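Brenholm notebook, November, page 4
Old towers: memory and board checks
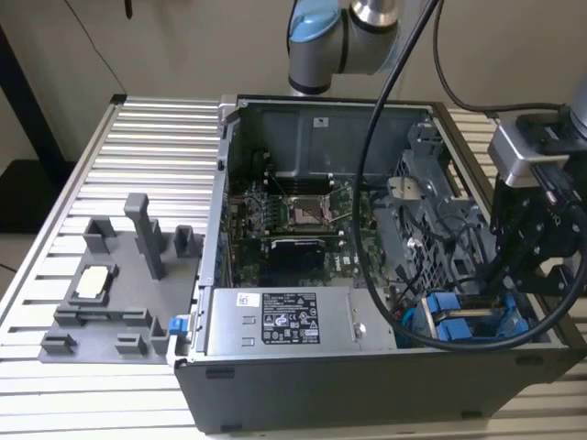

Second go at the Predisthorpe towers, and I'm enjoying these far more than I thought I would! They came to us as a mixed lot from the Predisthorpe office clear-out, 15 of them, and the plan is to get as many as we can back into use for the Utden reading room. Lying the case on its side on the slotted table is so much better than standing it up on the bench. Everything faces you, the light gets right down to the board, and small screws that go astray end up in the grooves between the profiles where you can find them again (mostly). With the CPU out you get a proper look at the socket too, contacts and all, and the memory slots to the left of it are easy to reach with two thumbs.

Notes from this morning, in no real order.

Socket: do the contacts before anything else goes near them. Magnifier and a torch held low from the side, then again from the opposite side. Bent ones show up as a break in the pattern, lovely and obvious once you've seen one. Lever down again when you've finished looking and put a cover over if the board is going to sit. I went through all the spare covers in the tin and need more.

Memory: going with 2 sticks per machine, matched where possible. The odd ones go in the Veres tray. Please write the size on the bag and not on the stick, I spent ages rubbing pen off one yesterday and it still looks grubby.

Slot latches: the stiff ones want a slow push outwards from the top. I broke one on the last batch by hurrying. Very annoyed with myself, but the stick held fine without it.

Dust: soft brush first, then air. Tried it the other way round on the first tower and had fluff everywhere, including my tea.

Paste: the old stuff on the CPUs comes off beautifully if you leave a damp cloth with a bit of alcohol on it for a minute. So satisfying. Still need to order a fresh tube, the one in the drawer has split.

Labels: copy whatever is printed on the inside label into the sheet before cleaning. Some of them smear.

Drives: leave for now. They all need wiping properly and I want to do them in one go, at 100 per cent full pass, no quick wipes, even if it ties up the back bench overnight.

To do next: cover tin, paste, find the other small torch, ask Utden whether they want keyboards as well or have their own.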